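Nunville Open Day Recordings: Data Card

Status: released to visitors and partner sites
Date of recording: 7 November 2022
Maintained by: Mateja Kneževič
Questions about the text of this card: Lowri Wogan

1. What this is

A small set of manipulation recordings made during the open day at the Nunville site. It covers one station, the tabletop station, and one family of tasks: handling a wooden hairbrush and a black mesh pen cup with a pair of hand-held grippers. The other stations open to visitors that day (the mobile base and the sorting cell) are not included.

The set was put together for people who attended and wanted to go over the material afterward, and for the two partner sites, Avville and Jitau, which plan demonstrations of the same kind. It is too small to train a policy on by itself. It is meant for checking loaders, trying out calibration code and showing students what raw demonstration data looks like before anyone cleans it.

2. Format of the visit

Visitors came in groups, and each group stayed at the station for 30 minutes. The first part was a talk by Annick Hoarau on how demonstrations are recorded. The second part was live recording by a trained operator, with visitors standing outside the curtain line. The last part was for questions.

Visitors did not operate the grippers. We had considered it and decided against it, mainly on account of the time needed to fit the gear and run the tracking check for each new person. A spare pair, unpowered, was passed around during the talk.

3. Station

The work surface is a white sheet on a wooden table, inside a metal frame, with black curtains at the sides. The operator holds one gripper in each hand. Each gripper has its own camera, and a further camera gives the view from the operator's side. The three streams share a clock.

The gripper cameras sit close to the fingers, so both fingertips stay in view through most of an episode. This matters for the opening width estimate, which is computed from the image and then compared with the encoder value. Where the two disagree by more than the threshold in the config file, the episode is flagged, but it stays in the release.

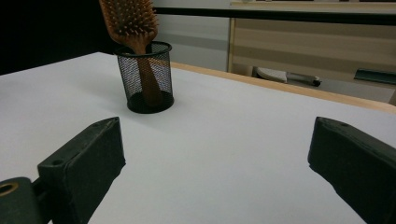 Gaspard Vidal wrote after the visit that the gripper view by itself was enough for him to follow an approach to the cup, but that he would not trust it for a handover between the two hands, and he asked that the card say plainly which streams a user needs for which task. We agree with the request. The table of tasks in section 4 now has a line on this for each entry.

Lighting was the normal room lighting. No lamps were added. Users working on color should expect the white surface to vary in tone between the front and the back of the table, and to vary again between streams, as exposure is set separately on each camera.

4. Tasks

There are 4 task types. Names match the folder names.

brush_out
Start: brush upright in the cup. Goal: brush lifted clear and laid on the surface.
Streams needed: either gripper view.

brush_in
Start: brush on the surface. Goal: brush standing in the cup.
Streams needed: gripper view of the active hand, plus the operator view if you need the pose of the cup before the approach.

cup_shift
Start: cup with brush inside. Goal: cup moved sideways without tipping.
Streams needed: both gripper views.

two_hand_hold
Start: brush held by one gripper. Goal: brush held by both, above the surface, then released by the first.
Streams needed: all three. The gripper views lose the far side of the brush as the jaws close on it.

The brush was picked for its uneven shape. The head is wide, the handle is narrow, and the pins give the jaws a poor surface to hold. In two_hand_hold the operator was told to take whatever grip was available and correct it in the air if needed. Expect regrasps. They are not labeled separately in this version.
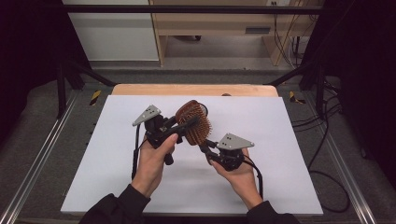
Failed attempts are kept. An episode is marked "fail" if the goal was not met before the operator pressed stop, and "drop" if an object left the grippers when it was not supposed to. Retno Wattimena did the marking in one pass from the operator view, and a second pass has not been done. Treat the marks as a first sort and check them yourself if your results depend on them.

5. Files

Each episode folder holds three video files, one trajectory file per hand, one file with gripper opening widths, and a short text note. Trajectories are given in the table frame, with the origin at the near left corner of the white surface. Units are meters and radians. Time is in milliseconds from the start of the episode.

No recording is longer than 4000 frames per stream. Longer ones were stopped and started again as a new episode, and the note in the second folder says so.

To read an episode, use the loader in the tools folder. It was written for Tazi, the viewer used at the open day, and also runs without it. Tazi version 2 or later is required if you want the overlay of opening width on the video. Earlier versions open the files but leave the overlay blank.

6. Known problems

Cables. The gripper cables move with the hands and pass through the operator view. Nothing was done to remove them.

Background. The curtains do not close off the back of the station. Furniture and equipment behind the table show up in the gripper views, and monitors are readable as bright patches in some of them. Anyone training a visual model should mask the region beyond the table edge or at least test with and without it – a model can pick up on a screen as easily as on the cup.

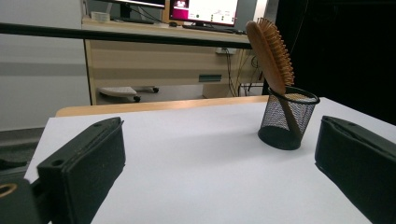 Cup position. The cup was put back by hand between episodes with no template. Start positions therefore vary, and the spread was not designed. If you need a uniform spread, resample or leave these episodes out of your evaluation.

Audio. Removed from all streams, as visitors' questions could be heard.

7. Changes

First release: raw episodes, marks, loader.
Current release: stream guidance added to section 4, origin of table frame corrected in section 5. Video files unchanged.

A further release is planned for March, with regrasp labels and a second marking pass. Corrections should go to Mateja Kneževič with the folder name and the time in milliseconds.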